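Laizer defers second arm, puts bench cells first in equipment plan

Laizer has revised its equipment plan for the automation lab at the Cadell site. The second full-size arm that had been penciled in for this budget round moves to the next one. The money goes instead to fixtures, spare end tools and two more tabletop cells of the type already in use for block-pushing trials.

The plan puts the bench at the center of the request. Each tabletop cell is budgeted at $2,070, covering the base plate, fasteners, work board, block set and mounting hardware. The arm itself is listed separately and will be leased from Kesico on the same terms as the current unit. Erkari quoted $2,000 for a comparable cell, but its price left out the work board and delivery, and its base plate used a different hole spacing. Adopting it would have meant keeping two sets of clamps.

Wear parts get their own line for the first time. The plan sets aside $1,438 for replacement rods, boards and blocks. In the past these were charged to general supplies, which made it hard to tell what an hour of arm time cost. Boards are to be replaced when the surface no longer passes a flatness check, and rods when the tip is out of tolerance.

Work on the existing cell continues under the current setup, with a single rod as the end tool and colored blocks in several shapes on a wood board over perforated base plate.
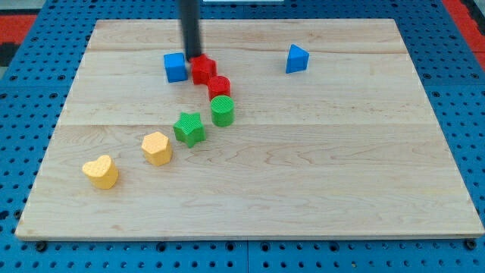
Not everyone who read the draft agreed with the order of purchases. In a written comment attached to the plan, one reader objected that two extra cells would sit idle for part of each week unless operator hours were raised as well, and asked that the second cell be held back until use of the first could be shown from the logs. The same comment called the wear-parts line "overdue" and suggested reporting it by cell.

The final version goes partway toward that request. One cell will be ordered as soon as the plan is signed, and the other is tied to a use review in January. Logged arm time will have to average 30 hours a week across the installed cells before the second order is released. Operator hours are not changed.

Kesico has given a delivery time of six weeks for the leased arm. Base plates and boards are stock items. Floor space and power at Cadell were checked on Tuesday and need no changes for the first cell; the second will require one more circuit, to be priced separately.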